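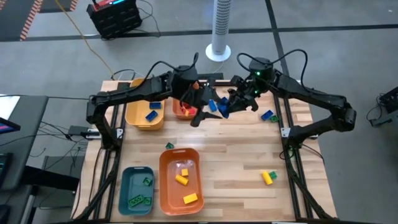 Savdale is a training method for two-arm robots that learn from recorded demonstrations. It changes how much the policy relies on each camera from one moment to the next, based on how sharp the view is. We developed it on a block sorting task at a single table, where the arms reach in from the left and right and their grippers can meet over the bins. Green blocks share the teal-blue bin and yellow ones are in the tall orange bin beside it, with other pieces lying loose on the wood. The method does not depend on blocks or bins, and nothing in the code refers to color.

What problem does it address?

Wrist cameras give a close view of the fingers and whatever is between them, so policies come to lean on them heavily. When the arm swings quickly, that view smears. A standard policy has no way to know this and treats a smeared frame like any other. In our baseline runs the most common failure was a late correction after a fast reach, with the gripper closing beside the block.

Is this the same as throwing out blurred frames?

No. We tried that first. Dropping them leaves gaps in the record of each reach, and the policy learned to hesitate before it moved. Savdale keeps every frame and attaches a weight to it.

How is the weight computed?
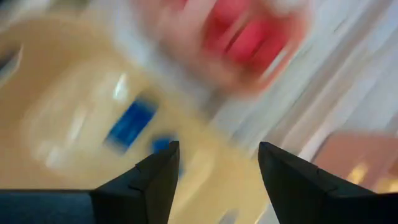
The weight comes from a sharpness score taken over a masked part of the wrist image. The mask is needed because the fingers travel with the camera and keep their edges at any speed. During a fast move the two black fingertips can have hard outlines while everything past them is diagonal streaks, down to a red object that is only a set of bands. A score over the full image would rate a frame like that too highly. We draw the mask once per gripper with the fingers open and once with them closed, and blend between the two using the measured finger opening.

How much data did you use?

The training set has 600 demonstrations, all recorded by teleoperation in July. We held out 177 more for checking the weights offline. Each demonstration uses 3 camera streams: one head view and one from each wrist.

Did it help?

Yes, on fast reaches. Missed grasps after a quick swing dropped in every test session. On slow, careful placements we saw no difference from the baseline. Handovers between the arms got slightly worse, and we don't have a good explanation for that yet.

Does it slow the robot down?

The score adds 2 milliseconds per control step on our machine. We did not have to lower the control rate.

Can I use it with a different gripper?

Yes, but you will need new masks. Soft fingers that change shape under load are harder, and we have not tested them.

Is the code available?

The training code and masks are in the Dalgleish release, last updated 2 October 2025. The raw video is not included.

Who do I contact?

Nandi Xaba handles questions about the method and the code. For data access, write to Ishbel Gourlay.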